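Home | Kitchen | Laundry | Desk & Paperwork | Health at Home | Contact

Getting more out of your GP appointment: tips from my kitchen

Print this page | E-mail to a friend

I used to come out of the surgery, get as far as the bus stop and remember the one thing I'd gone in to ask. Every single time! I've been looking after my own blood pressure and my mum's rather longer list of ailments for a few years now, and I've picked up some household habits that make the whole business less of a muddle. None of this is medical advice, it's only housekeeping.

Start a page the week before

I keep a cheap notebook on the kitchen worktop, next to the kettle, and anything that crops up goes in it. Not full sentences, just "knee bad on stairs, mornings" or "dizzy after bath Tuesday". The night before I go in, I copy the bits that matter on to a fresh page and put the most important one at the top. Do put it at the top. I used to save the worrying thing for last, with my hand practically on the door handle, and my doctor told me (very kindly) that they all dread that.

Three questions is about my limit in one go. If I've got more than that I ask for a double appointment when I ring, and the receptionist at Brinthorpe has never once minded.

Medicines in one place

Mum's tablets used to live in the bathroom cabinet, the bread bin and two handbags. The bathroom is a poor spot anyway as it gets so steamy. We moved everything into one lidded box on a high shelf in the hall cupboard, well out of reach of the grandchildren, and taped a list inside the lid with the name, the dose and the time of day for each. When something changes I write out a new list and bin the old one - crossing out and squeezing in is how we got into a pickle before.

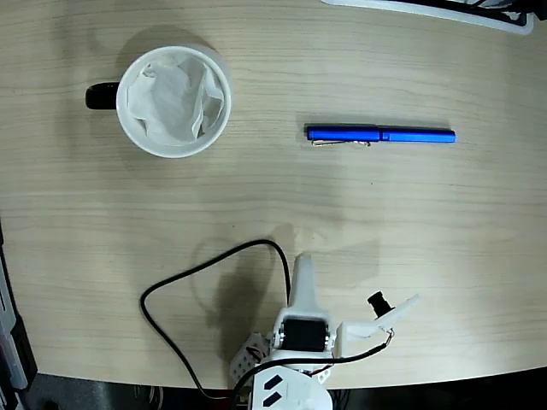

Take a photo of that list on your phone too. I was asked for it at the out-of-hours clinic at 11 at night and was very glad I had it. Include the things you buy yourself, such as hay fever tablets, vitamins and that herbal sleep stuff, as the pharmacist will want to know about those as well.

Letters and results

Hospital letters go in a plain ring binder, newest at the front. My neighbour Kristóf Szűcs has his sorted by department with coloured dividers and it looks marvellous, but I know I'd never keep it up. I write any appointment on the calendar before the letter goes in the binder, and the phone number goes next to it so I'm not hunting for it if I need to change the day.

If you've had a test, ask before you leave how you'll get the result and when to chase it. I put "ring if not heard" on the calendar for that date.

Saying it back

This one came from Mwanaisha Rugemalira, the practice nurse who does Mum's checks. She gets people to repeat the plan in their own words before they go. I felt a bit daft the first time, but I'd got the timing of the new tablets completely wrong - I thought it was before food - and we sorted it there and then. Now I do it without being asked. It's fine to say "could you go over that again?" as well, or to take someone with you to listen.

The bag by the door

For Mum I keep a cloth shopping bag on the coat hook with her reading glasses, a cardigan, a bottle of water and the notebook. I check it the night before, and the glasses have usually wandered off again.

Print this page | E-mail to a friend

Related tips
Keeping a blood pressure diary you'll stick to
What to do with out-of-date medicines
A first aid tin for the kitchen
Packing an overnight hospital bag
Getting sticky labels off pill bottles

Back to top | Next tip | All tips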